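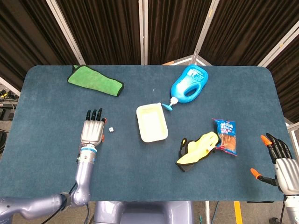 Charmaine Jacobs
Opinion columnist, home and household

My household stopped buying paper towels two years ago, and I think most households could do the same with less trouble than they expect. I also think the people who sell the idea have done it a good deal of harm.

I will start with how we used them, which I suspect is how most people do. A roll stood on the kitchen counter. Someone spilled water, someone pulled off a sheet. Someone washed an apple, a sheet. Bacon, a sheet, or more often three. The window over the sink took half a roll every time I cleaned it, and it was streaked when I was done. We bought rolls in the large pack, and the large pack had its own shelf in the hall closet, which meant the vacuum cleaner lived in the bedroom.

Paper is good at some of these jobs. It is a poor choice for many of them, and for water on a counter it makes no sense at all. Water on a counter is clean. The cloth that wipes it up can hang over the faucet and do the same thing an hour later.

I had a stack of cloths for years before any of this. They were in a drawer, folded, and I kept them nice. That was my mistake, and I see it in other kitchens. A cloth that is kept nice does not get used. Mine had a matching border and had been a gift, and I would reach past the drawer to the roll. What changed our habits was putting the cloths in a heap in an open bowl, in the exact spot where the roll had been. They are ugly. Some are cut from bath towels, some are the cheap microfiber kind sold for cars, and two used to be pajamas.

If I could give one piece of advice it would be to have too many. People try this with 4 cloths, and by the second evening all 4 are damp or dirty and someone has gone to the store for a roll. We have 100. I cut most of them in one afternoon in October from things that were on their way out of the house anyway. With that many you can use a clean one without thinking, drop it in the bucket and take another. You can be wasteful with them, in the way you are wasteful with paper, and it costs a few inches of space in the washing machine.

The main objection I hear is about germs. It is a fair one. A wet cloth left in a ball beside the sink for three days is a dirty object, and wiping a cutting board with it is worse than leaving the board alone. I do not argue with anyone who says so. But the fault lies in keeping the cloth too long. In our kitchen a cloth that has touched raw meat juice goes straight into the bucket, and every cloth goes in at night whatever it has touched. They are washed hot, with ordinary detergent, and dried all the way. No fabric softener. Softener leaves a coating, and a coated cloth pushes water across the counter.

My neighbor Bok-nam Wi cooked in a school kitchen for most of her working life and is stricter than I am. She keeps one color for the counter, one for dishes and one for the floor, and she will take a cloth out of your hand if you have it in the wrong room. I tried her system and could not keep it up, since half of our cloths have stripes. I keep the floor rags in a separate bucket under the stairs and leave it there. Her way is better if you have the patience.

The second objection is laundry, and here I think the critics are partly right. Somebody has to do it. When a magazine tells a family to give up a disposable thing, it is worth asking who in that family will be doing the extra work, and the answer is often the person who is already doing most of it. Lihua Fang wrote to me after an earlier column to say that she had gone back to paper after a month. She works nights, her building has one washer for three floors, and it takes quarters. She was carrying a bag of wet rags down the stairs and waiting her turn behind other people's sheets. I would go back to paper too. A household with its own washer adds the cloths to a load it was running already. A household without one is being asked for money and time, and I do not think anyone should feel bad about saying no.

That is one reason I dislike the way this subject is usually written about. It gets treated as a test of character. There is a kind of article that opens with a photograph of a glass jar and ends with the reader feeling that she has personally filled the ocean. Paper towels are one small item in the trash of one house. I gave them up because they cost money, took up a closet shelf and did a poor job on the window. Those are good enough reasons for me.

The other reason is the shopping. Almost as soon as people got interested in using fewer disposable things, companies appeared with things to buy. Ullero sells a set of "unpaper" towels that snap together, edge to edge, so that they can be wound around the holder the old roll came off. I was sent a set. They are pretty. They also have to be snapped back together after every wash, one at a time, which I did twice. The cloth is thick and slow to dry. The set costs more than we used to spend on paper in a year. Rullberg, which makes a plain cotton dishcloth that I like and have bought for a long time, now puts the same cloth in a box with a ribbon and a card about the planet, and charges double for it. I checked the two side by side and could find no difference in the weave, the size or the hem.

Then there are the services. Lenirent will bring clean kitchen cloths to your door and take the dirty ones away, in the manner of the old diaper services. I have nothing against diaper services, which saved a lot of tired parents, and for a small cafe the arrangement makes sense. For a family kitchen it means a van driving across town with what is, in the end, a bucket of rags. I would want to know how far it drives before I called that an improvement on a roll of paper.

You do not need to buy anything. An old bath towel makes eight good kitchen cloths. Cut along the weave and leave the edges raw if you do not sew. They will shed threads for the first few washes and then mostly quit. A T-shirt makes fine rags for windows and for shoes, though it is no use on a big spill. Flannel is the best thing I know for dust. Old sheets are disappointing, and I would skip them.

Microfiber needs a word of its own. It cleans glass better than anything else in the bowl, with plain water and no spray. It is also plastic, and it gives off tiny fibers in the wash, which is a real drawback and one that the packages do not dwell on. I have settled on using the ones I own until they fall apart and not adding more. They should be washed apart from cotton, or they will pick up all the lint and hand it to your windows. Keep them away from high heat too, in the dryer and on the stove.

I said that paper is good at some jobs and I meant it. We keep one roll, under the sink, behind the bucket, and it lasts for months. It is for the cat, for grease in any quantity, and for broken glass too fine for the broom. Bacon now goes on a rack. Khanyisile Steyn, who read a draft of this, told me I was cheating and that a household with a roll under the sink has not given up paper towels. She may be right about the word. I would still rather have the roll than spend an evening picking slivers out of a bath mat, and a cloth full of bacon fat does bad things to a drainpipe when you wash it.

Where the roll sits matters more than whether you own one. On the counter it will be used for everything. Under the sink, with a cabinet door to open and a bucket to move, it will be used for the cat. My husband, who had no opinion on any of this and still has none, switched over in a week without being asked.

I would like to see the same thing tried in offices. The place where my daughter works buys paper towels by the case, 800 sheets at a time, for a break room where the usual accident is a spoonful of coffee. There is a drawer right under the coffee maker. A dozen cloths would fit in it, and the problem would be who takes them home to wash. She says that question would end the experiment on the first day. I think a small payment would settle it, or an extra half hour off, and that it would come out cheaper than the cases. An office that says it wants to cut waste should be prepared to pay somebody for the washing.

At home there is nothing to settle. Find the worst towel you own, cut it up tonight, and put the pieces where the roll is now. Move the roll to somewhere annoying. If after a month you hate it, the rags will do for the car.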